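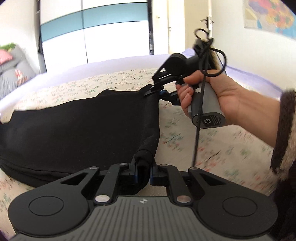

首页 居家收纳 卧室 衣物 布艺 关于本站
搜索 请输入关键词

次卧换季整理

次卧从冬天到现在没有大收拾过。2018-04-22 用一个上午把床上、柜子里的东西过了一遍,记录放在这一页,按房间里的位置分条写。需要尺寸和用品清单的,可以翻本站的收纳索引。

床面
整理时床就是工作台。床罩不撤,浅底,印着绿、粉、蓝的小碎花,深色衣物放在上面容易看清线头和毛絮。黑色的料子单独叠,不和浅色的混在一摞。叠之前先抖一遍,再把四个角对齐,折痕压平后再往柜子里送。

枕头
淡紫色的枕头横放在床的另一头,和床差不多一样宽。枕套每两周换一次,备用的两个放在柜子最下层。

靠垫
灰色那个带一小块红色图案,粉色的放在它后面。套子都能拆,春天洗一次,秋天洗一次。绿植也在这一侧,浇水时先把靠垫挪开。

衣柜
白色高柜,柜门上有一道青绿色的横条。这次清出来26件不再穿的衣服,送走一半,其余改作抹布和垫布。厚外套套上 Zilasside 的防尘罩,挂在左边;薄衣服叠好放右边,常穿的放在和手一样高的那一层。柜内隔板间距30厘米,毛衣叠四层正好。

门和墙
门也是白色的,金属把手。墙上的彩色地图海报留着没动,四角重新粘过。门后原来的挂钩拆掉了,只留下两个小孔,准备七月补墙漆时一起处理。

毛边衣物
袖口带绒毛的衣服不压缩,毛压久了会倒。棕色和米白相间的这类,先用宽齿梳顺一遍,挂起来放一晚再收。樟木条不要直接贴着毛,用纸包一层。

用品
收纳盒是 Imrie 的中号,每个138克,空盒可以套在一起放。标签纸用 Drosarico 的白色哑光款,铅笔写,换季时擦掉重写。真空袋这次没有用。

整理方法参考了 Greer Moffat 在读者来信里写的顺序:先床面,后柜子,最后才是墙和门。照着做,中间不用来回搬东西。下一页是书桌和抽屉。

相关内容
碎花床罩的清洗和晾晒
Vemotska 衣架使用一年
靠垫套拆洗步骤
小卧室的门后空间
读者来信第351封:毛衣怎么叠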